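Section 5. Planning and Budgeting for a Bench Cell

5.1 Before you place an order

This section is for the person who will prepare the purchase request. It covers a single-arm bench cell handling small metal parts. Larger installations are dealt with in the Liveck Site Planning Guide.

1. Measure the bench. The Liveck base plate needs a clear depth of 91 cm, taken from the front edge to the nearest wall or shelf. Record the figure on the planning sheet.

2. Confirm that the bench is rated for the arm, the controller and any fixtures together. If the rating plate is missing, ask the bench supplier for the figure in writing.

3. List every part the cell will handle, including parts planned for the following year. For each, note the outside diameter, the thickness and whether there is a centre hole. The choice of gripper depends on these entries.

4. Send one sample of each part to Lodhi with the enquiry form. Samples are returned with the quotation.

Note: Toothed parts such as spur gears should be entered with the diameter across the tips of the teeth.

5.2 Items to include in the budget

The arm is normally quoted on its own. The following are ordered separately and are often left out of a first estimate:

Gripper and mounting bracket
Cable set, including the wrist loop
Work mat
Controller licence (Kovow, renewed yearly)
Spare fingers and fixings
Installation visit and operator training

Allow 1,600 pounds for the cable set, mat and spares taken together. Prices for the arm and gripper are given in the quotation and are held until the end of March.

A plain, dark mat is recommended for bright metal parts on a white bench. Order it large enough to cover most of the working area, so that parts may be set down on either side of the gripper.

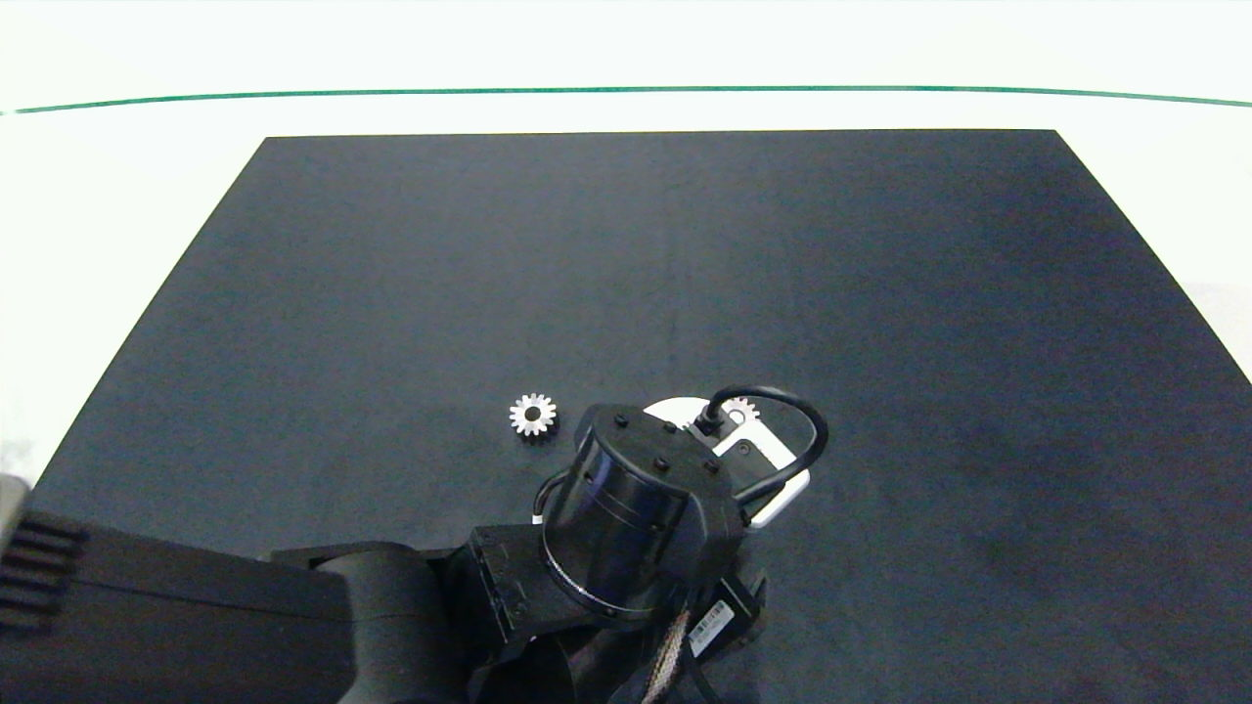

Figure 5-1. Gripper over the work mat, with a gear to its left. Note the loop of cable at the wrist.

When planning the space above the bench, allow for the cable as well as the arm. The loop needs room to move at every wrist position, and shelves or lamps fitted too low will catch it. Leave 18 cm clear beyond the widest point of the loop.

CAUTION: Do not shorten the cable or tie it back to the arm to save space. Damage caused in this way is not covered by the warranty.

5.3 Placing the order

1. Enter the part list and bench measurements in the Stuvar planning sheet.

2. Check that the gripper and bracket codes match. A bracket from an earlier series will not accept the present fixings.

3. Obtain approval for the full amount, including the first year of the licence. Part orders are accepted, but delivery dates cannot be held for the remaining items.

4. Send the signed sheet to Lodhi and keep a copy with the safety file.

Note: If the bench is changed after the order has been placed, repeat the measurements in 5.1 and inform Lodhi before delivery.

Section last revised: August 28, 2021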